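Gripper Hose Fault Prompts Changes at Sakelau Picking Cell

Jun 3, 2023 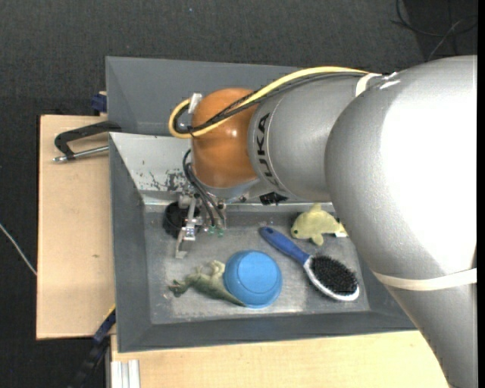 Aisling Ó Flaithearta, who supervises the bin-picking cell at Sakelau, met with Gralero to discuss the stoppage in April. The fault appeared at pick 613 of a planned 700, when the gripper lost pressure and released an item above the bin.

"The arm stopped as it was programmed to," Ms. Ó Flaithearta said. "Our concern was that the pressure alarm came 2 seconds after the drop."

An inspection by Leopold Haslinger traced the loss to a hose that had rubbed against a bracket during wrist rotation. No one was injured. "The hose had been routed too short," Mr. Haslinger said. "At full rotation it had no slack left."

The hose has been replaced, and the wrist is now limited to a smaller range of motion. Staff inspect all lines after every 20 hours of operation. Asked whether the alarm delay had been corrected, Ms. Ó Flaithearta said that testing was still under way.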